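3. The Path and Its Owners

3.1 Setting

The path between Skasham and Tremero appears on the parish map as a single pencil line, and on the ground as a single strip of dirt, and these are the last two points on which everyone agrees. It crosses flat grazing land with very little to stop the eye. Who may walk on it, who must mend it and what it is called are the subjects of this section.
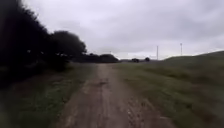
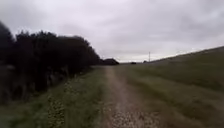
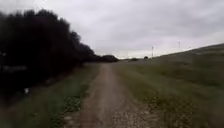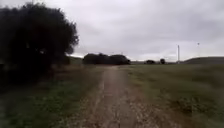

Figure 2. The path across the grazing land, under an overcast sky.

Our interest in it began with the archive. The land office in Tremero holds a folder of 565 letters concerning the path, which works out to a remarkable quantity of stationery for a thing that nobody has ever proposed to pave. The earliest are courteous. The later ones are typed, and several are copied to people who can have had no possible interest in the matter, including a bishop. We read all of them, a task that fell mostly to Trinidad Tan, and coded each one for the kind of claim it made: a claim of ownership, a claim of use, a claim of upkeep, or a claim that somebody else had been rude. The last category had to be added partway through the first box.

3.2 What the letters argue about

The literature on customary rights of way tends to assume that disputes are about access. One party wants to cross, the other wants them to stop, and a court or a council eventually says which of them may have their wish. Very few of our letters fit this picture. Access is mentioned early, conceded almost at once and then dropped. Farmers on both sides of the path seem to have taken it for granted that people would walk along it, in the way that they took it for granted that rain would.

What they fought over was mending. A path that belongs to somebody is a path that somebody must fill with stone after a bad winter, and the correspondence is best read as a long contest to avoid winning. The Spahić farm, whose fields lie along one stretch, produced deeds to show that its boundary stopped short of the path. The neighbors replied with deeds of their own, showing that theirs stopped short of it too. On the evidence of the two sets of papers, the path runs through a gap in the earth's surface that was never sold to anyone.

The land office handled this with great skill. It acknowledged each letter, promised to look into it, and filed it. Mirsad Jurić, who worked at the office for 20 years and was kind enough to be interviewed twice, described the policy as follows: "If you answer the question, you have to send a man with a cart. If you thank them for the question, you don't." He did not think this was cynical. In his view the office was keeping the peace, and the path got mended anyway.

3.3 How the path got mended anyway

Jurić was right on this last point, and it took us longer than it should have to see why it mattered. All the time that both sides were denying in writing that the path was theirs, both sides were putting stone on it. The farm account books are plain about this. Loads of gravel are entered under "yard," under "gate," under "sundries," and in one case under "wedding," which Fuseini Essien was able to confirm with the bride. Nowhere is a load entered under "path." To write the word down would have been to leave a record, and the families had learned from the letters what records were for.

We call this practice quiet upkeep, and we think it is more common than studies of shared land have allowed. Its rules, as far as we could gather them from interviews, were strict and never stated. Stone could be dropped but not spread, spreading being the act of an owner. Ruts could be filled in front of one's own gate and for a decent distance on each side of it. What counted as decent was understood by all nine people we asked and given nine different lengths. A man who mended too much was thought to be making a claim, and a man who mended too little was thought to be a Spahić, or, at the other end, to have married one.

Talk about mending was also restricted. It was acceptable to say that the path was in good shape this year. It was not acceptable to say thank you. One of our older informants still spoke with feeling about a newcomer who had gone door to door with a cake.

3.4 The matter of the name

A reader might expect that a path with so few owners would at least have a name. It has two. People in Skasham call it the Tremero road, and people in Tremero call it the Skasham road, each side naming it after the place it would rather see billed. The map avoids the problem by writing nothing.

A third name, Ondia, turns up in a handful of the oldest letters and then vanishes. Siu-ming Liu spent a good part of one summer trying to find out whether it referred to the path, to a field beside it or to a cow. The cow cannot be ruled out. Two of the letters use the name in a sentence about drainage, which favors the field, but a third complains that Ondia "was again standing in the way on market morning," and here the trail goes cold. We record the name for completeness and have avoided building anything on it.

3.5 The survey and what it did

Quiet upkeep lasted until the land office, under new management, decided to settle the question. A letter dated 28/06/2021 went out to every household with land near the path. It was short and polite, and it asked each of them to state, on the enclosed form, whether they had ever carried out repairs.

Every form came back, which Jurić told us was without precedent. Every form said no. Having put this in writing, the households were then obliged to live up to it, and the loads of stone stopped. By the end of July one family had turned down gravel it had already paid for. The stone was left in the yard, where it was pointed out to us with some bitterness, and where for once the account book entry was correct.

It would be easy to tell this as a story of wise villagers and foolish clerks, and a good deal of writing on the commons does tell it that way. We would resist that. The new managers had a real problem. They had been asked by their own superiors to list every route in the district together with the party responsible for it, and "everyone, as long as you don't ask" was not one of the options on the sheet. The villagers, for their part, were not always wise. The old arrangement leaned hard on those who had carts and let off those who didn't, and it gave the people who walked the path most, many of whom owned no land at all, no say in where the stone went. Several of them told us that the best-kept stretches had always been the ones that led to somebody's gate, and that the middle had been left to look after itself.

3.6 Limits of the evidence

Some cautions are needed before we turn to the comparison with other districts in Section 4. The letters were kept by one side of the argument only. Replies survive as carbon copies, and there are gaps in the run that Yufang Shi believes are the work of mice, though we have no direct evidence and the mice were not available for interview. Account books were open to us for some farms and not for others, and the families who let us see theirs may well be those with the least to hide, or the most gravel to boast about.

The interviews have a different weakness. Having spent decades not discussing the path, our informants proved very good at it. Many answers were given in the form of stories about other people's fathers. We have treated such stories as evidence of what was thought proper, and have used them as evidence of what was done only where the books agree. Where the two conflict we have said so in the notes, except in the matter of the wedding gravel, on which the couple's families still differ and where we were asked, firmly and over lunch, to leave things as they are.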